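Moving the Piano, Part One of However Many This Takes

24/03/2024

My aunt left me a piano. I should say right away that I don't play the piano, that I had never expressed any wish to play the piano, and that when I was nine I sat in her front room in Orkham and cried until she agreed to stop teaching me. She had a long memory and, I now think, a sense of humor.

It's an upright. I have been told it is a good upright, mostly by people who weren't being asked to store it. The letter from the lawyer listed it between a set of fish knives and "sundry garden ornaments," and gave me until June to collect it or make other arrangements. I spent a while looking into other arrangements.

Other arrangements, for a piano, do not exist. I tried to sell it first, like everybody does. I wrote what I thought was a handsome ad. The only reply came from a man who wanted to know if I would deliver it to his third floor and pay him something for his trouble. I then tried to give it away. The school already had a piano and was trying to give that one away. The church had 2, one of them in a hallway with coats on it. The town music society wrote back the same afternoon, so fast that I suspect the email was already written, to say they were sadly unable to accept further uprights at this time. The word "further" did a lot of work there.

So I'm keeping it. I've decided to present this as a choice.

The first thing I learned is that you don't call a mover. You call a piano mover, and the regular movers will tell you so with obvious relief. The first company I tried, Briteck, had a form on their website with a drop-down menu for "type of item," and when I picked "piano" the rest of the form disappeared. I thought it was a glitch and reloaded the page. Same thing. I've had dates end more gently.

The second call was to Tadhg Gallagher, who has moved pianos for most of his adult life and talks about them the way a vet talks about large dogs. He asked me how many stairs. I said I wasn't sure. There was a pause in which I could hear him writing something down. He asked me how wide the front door was, and whether that was the door or the opening, and whether the hall turned, and which way, and whether the bannister came off. I have lived in this house for six years and I couldn't answer a single one of these. It was like being asked the eye color of someone you see every morning and getting it wrong.

I measured. The stairs number three, which I was very proud of, having pictured a flight. The hall turns left. The bannister does not come off, although a piece of it did.

He quoted me 883 dollars. I said that seemed like a very exact number and he said it was a very exact job. That covered himself, another pair of hands, the truck, and a board on wheels that he described at some length. It didn't cover tuning, which has to wait until the piano has "settled." I asked how long a piano takes to settle and he said a few weeks, longer if the room is dry. I've had houseguests like that.

Which brings me to the room. It has to go against an inside wall, away from the radiator, away from the window, away from the fireplace and not under anything that might drip. I went around my living room with a roll of masking tape and crossed off each wall in turn until the only place left was where the couch is. The couch is now in the dining room. The dining table is folded up behind the bedroom door, and the bedroom door opens two thirds of the way. I eat standing up. None of this has involved a piano yet, you understand. The piano is still in Orkham, sitting in the front room, doing very nicely.

I did drive over to look at it. I hadn't been in the house since the funeral and I was dreading it a bit more than I'd let on to anyone. It was cold and it smelled the same, floor polish and something like pears. I sat on the stool, which is too low for me now, and lifted the lid and found she had left her pencil on the music stand. There was a book open to a waltz with her handwriting all over it. SLOWER, in capitals, underlined. Then, four bars on, SLOWER THAN THAT.

I played the one thing I know, which is the bottom half of "Heart and Soul." It sounded terrible and I stayed for an hour.

Anyway. Driving home I called Margarida Carrilho, who was my aunt's friend and her best pupil and who now teaches out of her own house in Trurnlow. I wanted to ask about tuners. I came away with the name of a tuner and also, somehow, with a lesson booked. I don't fully know how she did it. There was a point where I was explaining that I was far too old and busy to start, and then there was a point where I was writing down her address. She asked if I had any experience and I said I'd had 3 lessons in childhood. "I know," she said. "She told me about those."

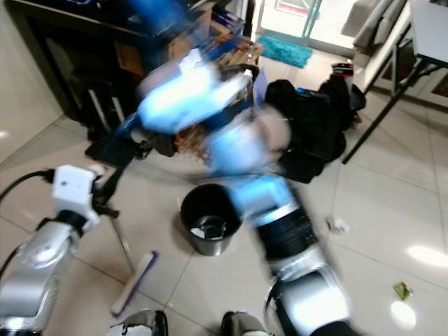
I have since read a great deal about adults learning the piano, this being easier than practicing. Opinion is divided. One camp says it's never too late, and that you'll be playing simple pieces within months. The other camp is made up of adults who learned the piano. They're a cheerful bunch on the whole, but they do keep mentioning the left hand. Mine has had a quiet life up to now. It holds the fork, it holds the other end of things. It has no idea what's coming.

I also made a practice schedule, with colored pencils, for an instrument I don't have. My neighbor Bashir saw it on the fridge and asked what the orange was. The orange is scales. He looked at the wall that our two houses share, and then he looked at me, and he asked in a careful voice whether there was a kind you could use with headphones. There is. I looked it up later. It weighs less than a suitcase, costs less than the move, never needs tuning, and could go absolutely anywhere in the room, including where the couch isn't.

I closed the page and paid Tadhg his deposit.

Where things stand, for those who have asked (my mother has asked): the truck is booked, weather permitting. Tadhg will not move a piano in rain and would rather not do it in wind. I'm to have the hall cleared and the rug up and, in his words, to be somewhere else. He says owners hover – they stand in the doorway, which is where the piano needs to be, and say "careful." I told him I wasn't a hoverer. He said he'd be bringing me a newspaper.

The fish knives have arrived, by the way. There were supposed to be twelve and there are eleven, and I've put them in the drawer with the takeout menus. The garden ornaments are still under discussion. The list said "sundry" and my cousin, who has seen them, says to prepare myself for a heron.

If anyone reading this has taken a bannister off and gotten it back on again, please leave a comment. I have the screws. I have more screws than I started with, in fact, and I'd like to know where the others go before the truck gets here.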